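September 7, 2019

Readings first. Rain gauge at seven this morning: 3 mm. Butt A full to the overflow, Butt B at the second hoop, Butt C low and losing. The level in C dropped 20 mm overnight with the tap closed and the lid on, so evaporation can be ruled out and the loss is at the tap or the seam. I laid a sheet of newspaper under the tap and left it for an hour. Dry. That points to the seam, which I had hoped to avoid.

Emptied C into cans and carried them to the beans. This took most of the morning. The pump would have done it faster but the suction hose is still at Thaddeus Fitzsimmons's allotment, and he was not there and the shed was locked. Left a note under his door. It is the second note.

With C empty I tipped it on its side and dried the inside with towels. The split is visible from inside once you know where to press. It runs along the moulding line on the north side, starting a hand's width above the base. From outside there is only a pale mark in the plastic, of the sort you get when it has been flexed. I think the cause is the stand. The front slabs have sunk and the back ones have not, so the full weight has been carried on one edge since at least December. I checked with the long level: out by 17 mm across the width of the base. A full butt on a slope like that will push hardest exactly where this one has gone.

Two repairs are possible. The first is to weld it with a hot iron and a strip cut from an old lid of the same plastic. The second is a patch on the inside with butyl tape and a plate. Joonas Savolainen says weld, and says tape is for people who want to do the job again in spring. He has welded a canoe and it floats. He has also offered to come and do it, and that settles the method more or less, although I would like to try the tape on a scrap first for my own information. Ordered a roll from Grilico in the evening. The small roll is poor value per metre but I have no use for the large one. 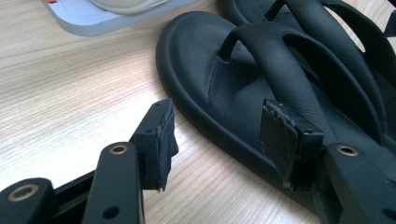

The stand is the larger job. I lifted the two front slabs and found the hardcore beneath them had washed out towards the path. The overflow from B discharges there, through a short length of pipe that I fitted myself and thought adequate. It is not. Every time B has been full, the water has come out at the foot of C's stand and taken the fines with it. The butt leaked because the stand sank, and the stand sank because of the overflow, so mending the seam alone would achieve nothing.

Revised arrangement, to be done in this order:

Extend the overflow pipe from B along the fence to the soakaway. I have enough pipe but not enough clips.
Dig out under the front slabs down to firm ground, refill with hardcore, tamp in layers.
Relay the slabs on a dry mix, level in both directions.
Weld the seam, fill C by stages, mark the level with tape and leave it overnight between stages.
Link A and C with the spare hose so that A stops wasting its overflow.

The last item could wait, but A has been full for days and everything that falls on that roof is going down the drain. It is the bigger roof of the two, and I have the worst catchment feeding the best garden. When I first put the butts in I placed them by convenience of the downpipes and gave no thought to what they would water. If I were starting again I would put the largest one at the top of the slope and let it feed the others by gravity.

Ate late. Bread, the last of the soup.

In the afternoon Leena Ikonen rang to ask whether she could have the old brass tap from the yard, and I said yes and then could not find it. It was on the shelf over the workbench in June. I went through both drawers and the biscuit tin. Found the spare washers I had bought replacements for, a tap key, and the instructions for the Wornow timer, which I gave away. No tap. Will look in the car.

She also asked about green water. Hers has gone the colour of peas in a fortnight. I asked whether the butt was translucent and she said it was, a pale one, standing in full sun. There is no mystery in that. Algae need light, and a dark cover would stop it. She has been putting in tablets from the garden centre. I suggested an old blanket and string for the time being and a coat of dark paint when the thing is next empty. She did not sound keen on the blanket. Her gutter has no leaf guard either, so there will be a good layer of sludge at the bottom feeding the whole business. I offered to come and rod it out if she provides lunch.

Dug out the first slab position before the light went. The ground is firm at 20 cm on the left and deeper than that on the right, where I hit the edge of something that may be an old drain. Clay, by the sound of it. I stopped there, covered the hole with a board and put the wheelbarrow over the board. I will clear round it by hand tomorrow with the trowel. If it is live I shall have to shift the stand towards the gate, and then the downpipe will need an elbow and the levels will all want doing again.

Lempi Hakala, who had this house before us, might know about the drain. I have her address somewhere. I will write to her if the trowel tells me nothing.

Evening gauge: nil. Wind westerly, light. Pressure falling slowly since noon, so there may be something overnight. Set the two big dustbins under the C downpipe to catch it — they hold little, but it is better than sending it across the open hole. Back aches on the left side only.

To buy: pipe clips, sharp sand, one bag of cement, lamp oil.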